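Feb 23, 2021

The Scheduler in the Middle

Skitar's planner spends most of its time deciding what not to move

Two arms that share one table have a bookkeeping problem before they have a grasping problem. Each can compute a good path to a cup. The two paths, laid over each other, may pass through the same point in space a quarter second apart, and the margin depends on how well either arm follows its own plan.

Skitar, the planning package written at Flunbridge, handles this by refusing to plan for the arms separately. It treats the pair as one machine and keeps a single timeline. Every motion request goes into a queue, is tested against everything already committed, and comes back approved, delayed or rejected. The first release came out last May. The current one runs its control loop every 8 milliseconds and replans whenever the perception layer changes its mind.

That happens often. "The camera side will tell you a mug has a handle, then that it doesn't, then that it has one on the other side," says Itzel Ochoa, who leads the planning work. "We stopped treating those as errors. They are just updates with bad timing."

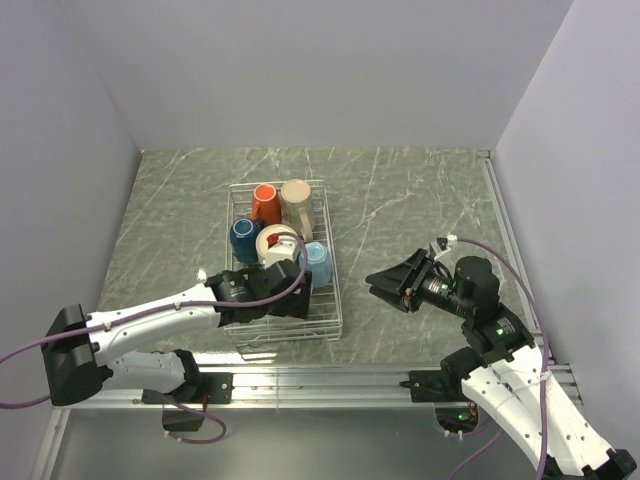
Dish racks are the group's preferred test because they are hostile to nearly every shortcut in the code. Thin metal rods return poor depth data, and the perception layer, called Divley, fills the gaps with a guess about where the wire continues. The contents are worse. An orange mug upside down on its rim gives the grasp generator a closed disk and no opening to reach into. The light blue one at the front right is tilted within the wires, so any approach planned for an upright cylinder fails the collision test. The white cup is partly hidden by the equipment reaching for it, and Divley has to carry its last good estimate forward until the view clears.

Carrying an estimate forward is where most of the recent work has gone. Earlier versions dropped an object from the world model as soon as it was hidden, and the planner then routed the second arm through the space it had occupied. Now each object keeps a position and an uncertainty radius that grows while it is out of sight. When the radius reaches 52 millimeters, Skitar holds the nearer arm and asks for a new view.

The cost is time. In a log of 2000 planning requests, 511 came back delayed. Ochoa considers that figure too high and blames the growth rate, a constant set by hand and never tuned for objects that are simply sitting still.

A replacement is in testing under the name Bañuelos. It ties the growth rate to contact: an object with no gripper near it keeps a small radius – one being touched gets a large one at once. The change is short, but it moves grasp state into the world model, and three other modules read from that model. Two have been ported. The third, the log replayer, still expects the old format and will need its own parser before the next release.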